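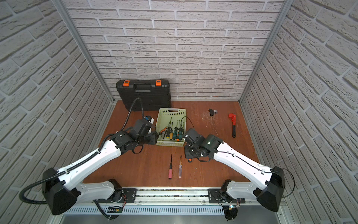 1 min read

Remote-driving both arms: screwdriver sorting
29 replies · 2 shares

ultach_mi
Finally got my hands on the two-arm setup in June and I'm hooked! The task is screwdrivers and a green basket, driven by remote so the policy can learn from my demos. Wrench stays on the table as clutter. Any tips?
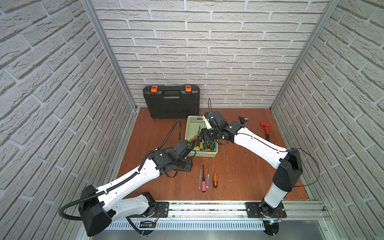
Right gripper at the basket

nirkari_joon
Love it! I'd drive one arm only until your demos look the same every time, then add the second. Two arms doubles the ways you can dither.

bok_ok
Disagree, sorry mate. Learn both together or you'll favour your right hand forever. And vary the handle colours, clear ones are a pain for my cameras.

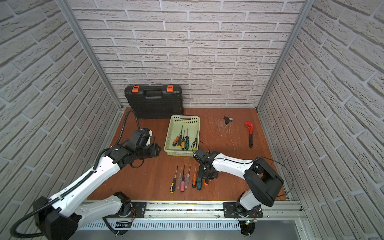 More of them out in a row

ultach_mi
Ooh, good call on the clear handles. Trying both ways, 3 sets each!

nirkari_joon
Fair enough, but keep the slow demos separate.

We use cookies to remember your login. Accept | Settings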